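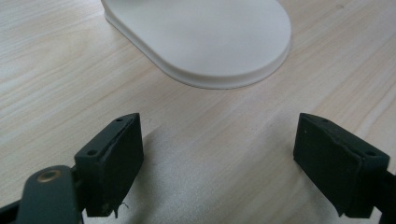 The Fandix is a hand-held gripper you squeeze yourself, so that a robot arm can later copy what you did. I've lived with one for 5 months, ever since Mekdes Hailu passed me hers with the words "mind the thumb." The method behind it is simple enough: people record demonstrations by hand, a policy trains on them, and the arm has a go. You get two dark green fingers with flat pads, two screw holes in the top of each, and a brass-colored insert in the left arm that is easily the best-looking part. The pads scuff at the corners, and the left one on ours has grown a whisker of pale thread. I've left it alone.

Does the method work? Mostly. Zinash Abdella and I recorded nearly 1,000 demonstrations of picking up a cup and setting it on a saucer at the Susolberg lab, and the trained policy managed the job often enough that we stopped holding our breath. Then we moved to a different table and it fell apart. Mixing in recordings from 2 other rooms brought it back, which is what the Woldegiorgis report from May said would happen. I had skimmed that part.

Complaints. The trigger spring is stiff, and by mid-afternoon your forearm knows it. The manual covers charging in great detail and calibration in one sentence. Grorkercombe sells spare pads, slowly.

Would I buy it again? Yes, with a softer spring. If you only need a handful of demos, borrow one.

Posted Oct 12, 2018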